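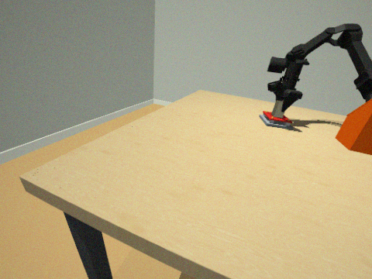

Diapositivo de abertura: peça vermelha sobre base azul-acinzentada, mesa de madeira clara.

Início | Programa | Oradores | Arquivo
Pesquisar no arquivo...

Notas da oradora — Zdeňka Kollár
A conservação preventiva em arquivos municipais de pequena dimensão
19 de agosto de 2025

Abertura (2 minutos)
Cumprimentar a mesa e agradecer ao Arquivo Municipal de Ernden o acolhimento desta sessão. Recordar que as perguntas ficam para o final. Indicar que o texto integral da comunicação será depositado no repositório da rede Virby.

1. Enquadramento
A conservação preventiva compreende o conjunto de medidas aplicadas ao ambiente e ao acondicionamento dos documentos, sem intervenção direta sobre o suporte. Nos arquivos de pequena dimensão, estas medidas constituem frequentemente a única forma de conservação ao alcance da instituição. O restauro fica reservado a casos excecionais e depende, em regra, de financiamento externo.
Sublinhar que a comunicação se limita aos documentos em papel. A fotografia e os suportes magnéticos têm exigências próprias e serão tratados na sessão de janeiro.

2. O caso de Ernden
O fundo histórico ocupa 60 metros lineares de estante, num edifício sem climatização central. À data do primeiro diagnóstico, parte das unidades de instalação encontrava-se em caixas de cartão ácido, com elásticos e clipes metálicos ainda no interior.
Referir as três decisões tomadas pelo serviço:
- substituição das caixas por modelos de cartão com reserva alcalina;
- registo diário da temperatura e da humidade relativa nos dois depósitos;
- afastamento das estantes em relação às paredes exteriores.
Pausa. Mostrar a planta do depósito Paul — o que apresenta maiores oscilações de humidade.

3. Prioridades de intervenção
O serviço reacondicionou 1,000 documentos em 12 meses. A seleção obedeceu a dois critérios, a frequência de consulta e o estado físico do suporte. Os livros de atas foram tratados em primeiro lugar, seguidos dos processos de obras particulares.
Esclarecer que a higienização foi efetuada a seco, com trincha macia. Os documentos com suspeita de fungos foram isolados e encaminhados para avaliação técnica.

4. Registo e continuidade
As leituras são lançadas na folha Erkus e revistas no final de cada mês pelo técnico responsável. Recomenda-se que o modelo de registo seja simples — uma linha por dia, com espaço para observações — e que acompanhe o plano de emergência do edifício.
Se houver tempo, ler o excerto do regulamento relativo às regras de consulta em sala.

Encerramento
Agradecer e passar a palavra à moderação. Os exemplares do modelo de registo estão disponíveis à saída.

Partilhar (12) | Comentários (2)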